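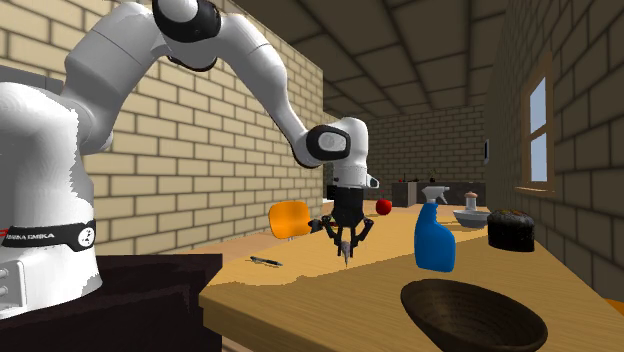 Examination of Conscience: A Reading Group for August

3 min read
Print | E-mail

The parish reading group will spend August on the practice of examining one's conscience, both as preparation for confession and as a daily habit. Bernadette Ní Mhurchú will lead the sessions, as she did for the Lenten series on the Psalms.

Many of us learned the practice as children from a printed list of questions and have never gone back to it. The list has its uses, but a question written for a nine-year-old does not do much for a person caring for an elderly parent or managing a staff. The group will read short passages from Ignatius and Francis de Sales, then look at how each one expects the reader to go through the day just past - what to give thanks for, what to regret, what to do tomorrow.

Nusrat Bugti will give a talk at the second session on self-examination in the Muslim tradition, where the practice is called muhasaba. She spoke here last year on fasting, and several people asked that she be invited back. There will be time for questions.

Sessions begin at 11 in the Koppel Room and end before the noon Mass. There are 13 places. The reading packet costs $3 and can be picked up at the parish office, or borrowed from the library shelf by the side door.

You do not need to have attended an earlier series. Please read the first passage before you come, and bring a notebook. Nothing you write in it will be collected or read aloud.

E-mail this item | Print this item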